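Farside Speedway Forum > Sprint Cars > Setup and Rules

Thread: New minimum weight for the 307 class

Nustitz_racer
Posted Aug 27, 2026

Hello all. I have read the new rule sheet two times and I still have a doubt. It says the car must weigh 772 kilos with driver after the feature, and that added weight must be bolted to the frame. My ballast is now clamped to the rear bumper tube. Does a clamp count as bolted? At my old track in Nustitz the clamp was always accepted, but I don't want to lose my points at the scale.

lowgroove
Clamp is fine. I ran one all last season and tech never said a word.

Urby
I would not be so sure. They wrote "bolted" this year and the old sheet said "secured". Somebody changed the word on purpose. Two lead blocks came off on the backstretch in the July show and I think this is the answer to it.

lowgroove
Those blocks were held with zip ties, Urby. Not the same thing as a proper clamp with a bolt through it.

Nustitz_racer
Thank you both. My clamp has two bolts, but they go around the tube and not through a tab. I will ask at the tech trailer. I also want to move the weight forward, because the car is too loose when the fuel goes down. I put my numbers from the last 6 nights in a sheet on my shop computer, and I can share it when I have it in good order.
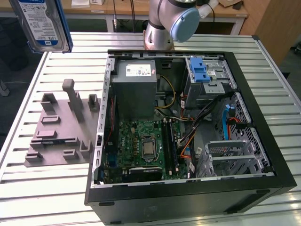 The shop computer, side panel off.

Cheng
If you move the weight forward, go in small steps. I moved 30 pounds ahead of the rear axle in one night and the car pushed so badly that I finished last in the B main. Stagger is a better tool for what you describe.

Urby
I disagree with Cheng here. Stagger will not help him late in the race when the track is slick. He loses the fuel weight over the rear wheels, so he must think about the whole race and not only the first laps.

Cheng
We run the same tank, Urby, and I don't have this problem. Perhaps his right rear shock is tired. When was it last rebuilt?

Nustitz_racer
In December, so it has the whole season on it. I will send it out this week and leave the ballast where it is until it comes back. One change at a time.

lowgroove
Good plan. And bring a spare set of tabs with you. If tech doesn't like the clamp I have a welder in the trailer, pit stall 300, next to the wash rack.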